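Jewelry Cover: Read the Rider Before You Pay for It

Every July the renewal notices go out in Orkomville, and every July they come with a friendly flyer about "peace of mind" for your valuables. This year Lellus wants $110 for a rider covering rings and watches. I have my doubts.

Start with the limit. The flyer says up to $1,760 per item, but page 4 of the terms says the company may replace a lost piece with one "of like kind" from a jeweler it picks. That could be worth a good deal less to you -- and you don't get a say.

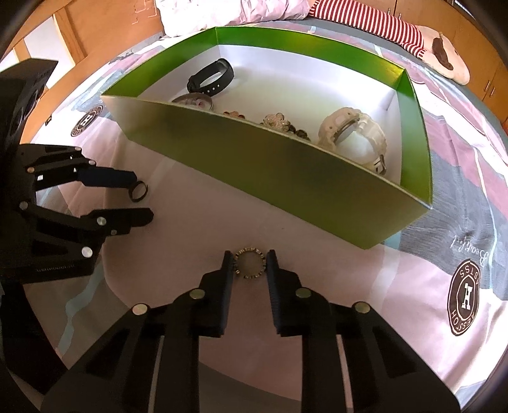

Then there is the word "mysterious." A ring that simply goes missing at home, with no break-in, is left out unless you buy the higher tier. I would guess that is how most rings get lost.

Carmela Orlandini in Utitz filed a claim and waited about 2 months for an answer. She got a check in the end, minus the deductible. She has not renewed.

Maybe the rider suits you. Ask for the full terms first, and get the answers in writing.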